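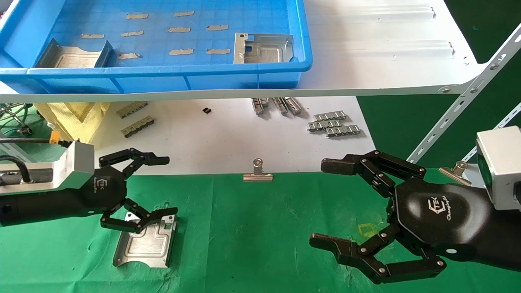

Blue tray with foam strips and brackets

From: Natnael Wolde
Subject: Re: [lashari-users] Digest truncated at 2000 lines

Sieglinde Teuber wrote:
> Digest 79 stops in the middle of a message.
> Is the limit per message or per digest?

Per digest. The counter includes header lines, so long threads reach it early. Set digest_max to 0 and rebuild the index. Message 1144 is intact in the archive. I compared it with the copy on Anosura and only the line endings differ. 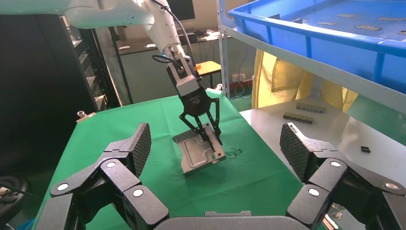 Stamped metal plate, green cloth

Do not run the rebuild while the nightly export is active. It takes the same lock.

Natnael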